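Un método de reagrupación de trayectorias reduce los fallos de agarre en encimeras con objetos desordenados

Robótica y automatización — abril de 2025

Un grupo de trabajo formado por el laboratorio de manipulación de Kindier y el equipo de simulación de Engström ha publicado un informe técnico sobre un procedimiento para generar datos de entrenamiento destinados a brazos robóticos que recogen y recolocan objetos domésticos. El procedimiento, que los autores denominan Fondby, parte de un número reducido de demostraciones teleoperadas y las recompone en escenas simuladas con disposiciones distintas de los mismos objetos. Según el informe, la política entrenada con los datos recompuestos completa la tarea con más frecuencia que la entrenada únicamente con las demostraciones originales, y la diferencia crece cuando hay piezas volcadas cerca de la trayectoria del brazo.

El punto de partida es conocido en el sector. Una demostración grabada por un operador contiene información útil sobre la aproximación, el cierre de los dedos y el levantamiento, pero queda ligada a la posición que tenían los objetos en el momento de grabarla. Si la botella se desplaza o si aparece una jarra tumbada en el camino, la secuencia deja de ser válida. La solución habitual consiste en grabar más demostraciones, con el consiguiente coste en horas de operador.

Fondby divide cada demostración en segmentos según el objeto de referencia. El segmento de aproximación se expresa en coordenadas relativas al objeto que se va a coger; el de transporte, en coordenadas del brazo; el de depósito, en coordenadas del destino. Al cambiar la disposición de la escena, los segmentos primero y último se trasladan con su objeto y el intermedio se vuelve a calcular con un planificador. La idea de segmentar por objeto no es nueva, como reconocen los propios autores en la introducción. La aportación está en el criterio de corte y en el tratamiento del tramo intermedio.

En trabajos anteriores, el corte se hacía en el instante en que se cerraba la pinza. El informe sostiene que ese instante llega demasiado tarde para recipientes de cuello estrecho, donde buena parte de la corrección fina se produce antes del contacto. Fondby adelanta el corte hasta el punto en que la velocidad de la muñeca cae por debajo de un umbral, y conserva sin modificar todo lo que ocurre entre ese punto y el final del levantamiento. El tramo protegido resulta más largo, pero el planificador no altera la orientación de los dedos en la fase en que un error de pocos grados hace bascular el recipiente.

El segundo cambio afecta al transporte. El planificador recibe el volumen del brazo y también el del objeto sujeto, incluida la parte que cuelga por debajo de los dedos. «Con una botella agarrada por el cuello, el punto más bajo del conjunto ya no es la pinza», explica Orestis Drakos, responsable de los ensayos. «Si el planificador trabaja solo con la geometría del brazo, da por buenas trayectorias que arrastran el fondo de la botella por encima de lo que haya en la encimera.»

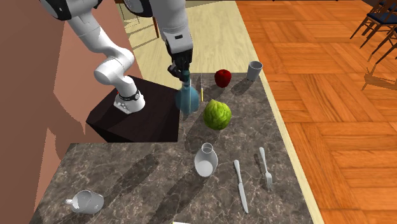
Los ensayos se realizaron con un único modelo de brazo y una pinza de dos dedos, sobre un catálogo de objetos de cocina que incluye fruta, cubiertos y recipientes. El conjunto inicial constaba de 6 demostraciones teleoperadas. A partir de ellas, el sistema generó 264 trayectorias válidas, es decir, ejecutadas de principio a fin en el simulador sin contactos no previstos y con el objeto depositado en la zona de destino. Las trayectorias que no superaban esa comprobación se descartaban de forma automática y no intervenían en el entrenamiento.

La generación de escenas sigue una regla sencilla. Para cada nueva disposición se sortean la posición y el giro de los objetos, y una parte de los recipientes se deja caer desde poca altura para que el motor físico determine su postura de reposo. De este modo aparecen piezas tumbadas, con asas o bocas orientadas en direcciones que un operador difícilmente prepararía a mano. Los autores señalan que las versiones preliminares, con todos los recipientes de pie, daban resultados mejores en simulación y peores en cuanto se introducía el menor desorden.

La política se entrenó por imitación, con imágenes y posiciones articulares como entrada. El informe compara 3 configuraciones: solo demostraciones originales, datos recompuestos con corte en el cierre de la pinza y datos recompuestos con el corte adelantado. La arquitectura de la red y el número de pasos de entrenamiento se mantuvieron constantes. La tercera configuración obtuvo la mayor tasa de éxito en todas las categorías de objeto, con una ventaja escasa en la fruta de forma redondeada y amplia en botellas y jarras. Los cubiertos siguen siendo el caso más desfavorable. Al estar casi a ras de la superficie, la pinza dispone de poco margen vertical y el cierre falla con desviaciones que en otros objetos no tendrían consecuencias.

También se analizó el origen de los fallos. En la configuración sin recomposición predominan los errores de aproximación: el brazo se dirige a la zona donde estaba el objeto en las demostraciones. Con el corte en el cierre de la pinza, la mayoría se desplaza a la fase de agarre. Con el corte adelantado, los fallos que quedan se concentran en el transporte, sobre todo en disposiciones con varios objetos próximos entre sí, y en su mayor parte corresponden a roces que no impiden completar el movimiento pero que el protocolo contabiliza como error.

El coste de cálculo aumenta. Incluir el objeto sujeto en la comprobación de colisiones obliga a recalcular la envolvente después de cada agarre, y el tiempo de generación por trayectoria es 2 veces el de la versión que considera únicamente el brazo. El equipo de Engström considera asumible esta penalización, dado que la generación se hace fuera de línea y admite reparto entre varias máquinas. No se ha medido el efecto de simplificar la envolvente con primitivas, una opción que el informe menciona como trabajo pendiente.

Entre las limitaciones, el documento recoge que todos los resultados publicados proceden de simulación. La transferencia a un brazo físico está prevista en las instalaciones de Tindville, con un primer bloque de pruebas en octubre. Los materiales translúcidos son la principal incógnita: en el simulador la postura de cada objeto se conoce con exactitud durante la generación, mientras que una cámara de profundidad ofrece lecturas incompletas sobre superficies de ese tipo. Drakos indica que las primeras pruebas físicas se harán con recipientes opacos y que los translúcidos se incorporarán cuando esté calibrado el módulo de estimación de postura.

Queda igualmente sin resolver la dependencia del umbral de velocidad. El valor empleado se ajustó a mano para el operador que grabó las demostraciones, y los autores admiten que un operador más lento podría producir cortes prematuros. Una versión posterior estimaría el umbral a partir del perfil de velocidad de cada grabación, sin intervención manual.

El informe detalla los parámetros del planificador y los criterios de descarte. Kindier tiene previsto distribuir las trayectorias generadas junto con las escenas correspondientes una vez concluida la revisión interna. El código de segmentación se publicará por separado.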